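Vonora – About us

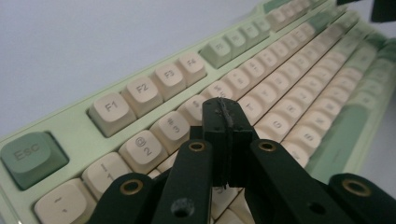 Cream and sage keycaps on a mint-green case.

Vonora is a keyboard shop and repair workshop. We sell mechanical keyboards, keycap sets, switches and spare parts, and we clean and mend keyboards bought from us or from anyone else. We work from two rooms above a print shop on Dunne Street, with a counter at the front and the benches at the back.

How we started

Ruairí Flanagan and Deirdre Horgan worked in the same accounts office and both typed all day. Ruairí began mending keyboards at his kitchen table, first his own and then those of people he worked with. Deirdre kept the list of what was owed and what had been ordered. When the list ran to a second notebook they rented the back room, and the front room came a year later when the tenant moved out.

The name was Deirdre's choice. It was short and the web address was free.

What we sell

Most of our customers want a keyboard for work. They type letters, invoices, code, reports or school notes, and they want something that is comfortable and will last. We keep full-size boards and smaller ones without the number pad. We also keep a few low boards for people who find the usual height hard on the wrists.

Colour matters to people more than we expected. For the first while we stocked black and grey only. Now the paler sets go out faster, mainly cream with green, and we have stopped apologising to suppliers for asking about shades. If you would like one colour for the letters and another for the function keys and modifiers, we can usually put a set together from stock. There are 736 keycap sets and part sets on the shelves at present, including odd bags of single keys for people who have lost an Esc or worn out an E.

Please check your layout before ordering. On the US layout, Shift and 2 gives @ and Shift and 3 gives #. On the UK and Irish layout, Shift and 2 gives the double quote mark and Shift and 3 gives the pound sign. The Enter key is a different shape as well, and the left Shift is shorter on ours. A cap set made for one will not fully cover the other. We stock both and the listing says which is which, but if you are unsure, send us a photo of your own keyboard and Yhon will tell you.

Repairs and cleaning

We have repaired 2,823 keyboards since the back room opened. The commonest job is a spill, then a single dead key, then a broken cable socket. A standard clean means taking off every cap, washing the caps in warm soapy water, brushing out the plate and drying everything overnight before it goes back together. We test each key before the board leaves the bench.

If you have spilled something, unplug the keyboard, turn it upside down and leave it that way. Do not use a hairdryer on it. Bring it in as soon as you can.

We give a price before we start. If the repair would cost more than the keyboard is worth we will say so, and there is no charge for looking.

Who works here

Ruairí Flanagan – repairs and soldering
Deirdre Horgan – accounts, orders and suppliers
Yhon Ayala – keycaps, layouts and customer questions
Jarlath Cullinane – repairs, three days a week
Kathleen Mac Suibhne – counter and post

The loan shelf

Anyone can borrow a keyboard from us for a fortnight against a deposit. The loan shelf holds boards with light, medium and heavy switches, and the deposit comes off the price if you buy. Kathleen looks after the bookings. June is quiet and a good time to ask. September is not.

Old keyboards

We take in old mechanical keyboards in any state. Those that can be mended are sold at a low price from the box by the door, and the rest are stripped for switches, springs and screws. Please take off any stickers first.

Visiting

The counter is open from 10am to 5.30pm, closed for lunch from 1pm to 1.45pm. The stairs are steep – ring the bell at street level and one of us will come down if you would prefer. Parking is behind the print shop.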